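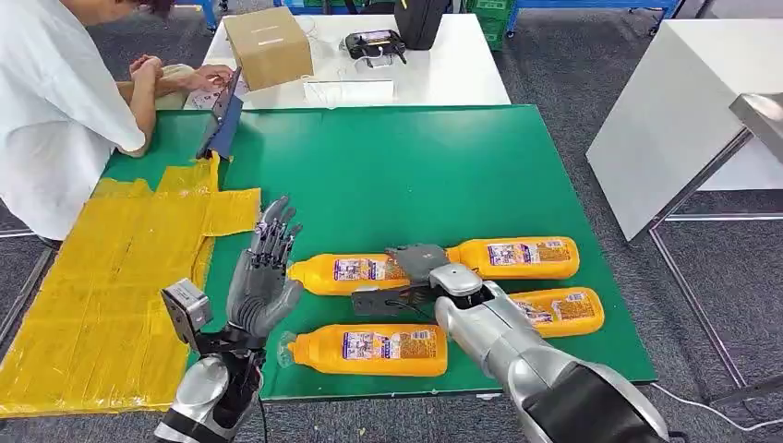 *Squeeze bottles on the sorting table, Tramora.*

**The case for the printed label**

The squeeze bottle is among the most ordinary containers in any household, and it receives very little attention from those who write about waste. Tramora has lately asked whether the labels on its refillable bottles should be replaced by a plain coloured band. It is the view of this column that they should stay.

The argument for removal is chiefly one of cost. A wrapped label must be printed, applied and, in time, separated from the bottle beneath it. The Pinska refill scheme handled 871 bottles last February, and its staff spent up to 20 minutes of each hour on peeling. Those hours have to be paid for, and the scheme is right to raise the matter.

A bottle is nevertheless read far more often than it is recycled. When several of one colour lie together on a table, the label is what the eye goes to first. Small illustrations help children, older people and anyone who reads English with difficulty. A coloured band gives them nothing of the kind – and it offers no room for instructions or warnings.

There is also the question of storage. Cupboards at the Drakis centre hold 11 kinds of liquid on 5 shelves, and bottles are regularly put back on their sides. A label that wraps the whole body can be read in part whichever way the bottle has rolled.

Tramora would do better to ask its printers for an adhesive that releases in warm water, and to test it at Drakis before any label is withdrawn.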